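### 4.2 Filling losses in low-fired ceramics

The second group of objects came to us from the Nanayakkara collection. It consists of 16 earthenware vessels, most of them with old repairs at the rim or the foot. In seven of them the earlier restorer had used a plaster fill and painted far over the edge of the break, so that the original surface was hidden. We decided to take away the overpaint first and to judge the plaster only afterwards, as was already proposed by Karunaratne in her treatment notes from April.

The overpaint was softened with small gel pads, which were left in place for four minutes and then lifted with a wooden stick. On the vessels from Tistden the paint came off easily. On the Gomano jars it had gone into the pores of the clay, and three applications were necessary before the colour of the body could be seen again. We did not continue beyond this point, even where a slight stain remained.
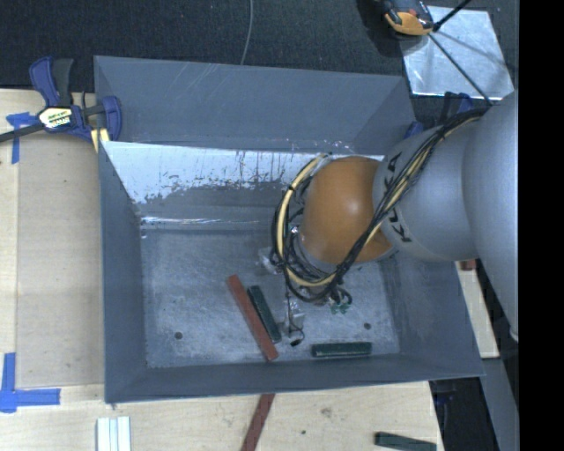 **Figure 3.** Grey bin with sloped walls and a KUKA robot arm reaching in from the right.

New fills were made only where the old plaster was loose or stood higher than the surrounding wall. The edges of the break were first sealed with a thin layer of reversible resin. The fill was then built up in two steps and was cut back with a scalpel while it was still a little soft, because sanding near a low-fired surface easily leaves a shine. Toning was done with dry pigments, and it was kept slightly lighter than the original.

Mollah prefers to leave such fills without any colour, and she treated the large Cedik bowl in this way. Both solutions can be defended. For a vessel that is shown from one side only, we find that the untoned fill disturbs the eye more than it informs the visitor, but the owners of study collections may see this differently.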